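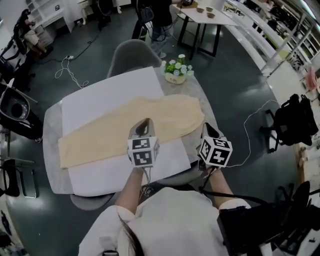
HANDHELD CAPTURE / PAIRED GRIPPERS

Pivero Pair — two-hand demo capture set

Two hand-held grippers, one per hand, for recording demonstrations of two-arm work. No robot needed while you record. Operator stands at the table, does the job with the grippers, you get both hand paths plus the jaw opening on one clock. Folding is what most people buy it for. Also good for sorting, packing, setting out dishes, anything where one hand holds and the other one moves.

Each gripper carries a cube marker with black square patterns on white. The head camera reads the cubes and the software works out where each hand is. Left and right cubes use different codes so the two never get swapped in the log. Don't mix cubes between sets. If you swap one, run the calibration again.

What's in the set

Left gripper, right gripper
2 cube markers, fitted
Head camera mount, adjustable strap
2 cables
Calibration board
Spare jaw pads, one bag
Hard case
License for Likidum recorder, one seat

Not included: head camera, computer, table, stands. See Accessories for the Comthorpe head camera (the one we test with). Other cameras can work, ask first.

Specs

Weight, each gripper: 309 g
Jaw opening, max: 80 mm
Jaw sensing: yes, both sides
Power: over the cable
Handedness: fixed, left and right are not interchangable
Marker faces: matte print, wipe with a dry cloth only. NO alcohol, it lifts the ink

Setting up a station

Any table you can reach across. Round is fine. Keep the light even, a strong lamp straight over the table washes out the marker faces. For clothes we like a plain white sheet under the work, helps find the garment edges later when you label. A small object left at the far side of the table is no problem and a bit of clutter is good for the training set anyway. Change it between batches.

Route the cables behind the wrist and down. If a cable crosses in front of a cube you lose that hand until it clears. The recorder flags it in yellow, you can keep the take or toss it.

Other people can be working in the same room. The tracker only looks for its own codes.

Recording

Put on the head camera, look at the calibration board, wait for the tone. Squeeze both grippers to start. Squeeze both again and hold to stop. Takes are saved one by one with a task name and a pass/fail mark you set yourself.

Some notes on folding specifically —

Start with something easy. Pants, folded lengthwise into a strip, then in from the ends. Shirts after that. Towels are easy but teach less than you'd think.

Hold the cubes where the head camera can see at least one face of each. Operators drop their left hand when they get tired, watch for it.

Long hair tied back if it falls in front of the camera. Loose sleeves pushed up.

Keep the bad takes. A slipped corner that gets picked up again is worth having, just mark it right.

For a first policy on one garment type plan on 300 good takes. Fewer if the garment and table never change, but then it won't do much on another table either.

Export

Likidum writes video, both hand poses, jaw width and timestamps in one folder per take. Converter scripts for the usual training formats come with the license. Poses are in the head camera frame by default, table frame if you scanned the board at the start of the take. Do the board scan. We get alot of support mail that ends with do the board scan.

Robot side

To play policies back you want jaws that match. Pelupessy adapter plates put the same finger housing on most small arms. Sold singly, order 2 for a two-arm bench. Check the bolt pattern before you order, no returns on opened plates.

Firmware note, Sep 10, 2018

New release fixes the right gripper reporting closed after a cold start. Update both grippers, even if only one shows the fault. Recorder version 3 or later required. Older recordings open as before.

Shipping and service

In stock. Ships in the hard case. Jaw pads are a wear part, replace when the surface goes shiny. Replacement cubes come in left or right, say which one in the order notes, and send the serial number from under the handle so we print the matching codes.

Lease available for short collection runs, same set, recorder license included. Ask for the lease sheet.

Related: Comthorpe head camera / Pelupessy adapter plate / spare pads / calibration board, large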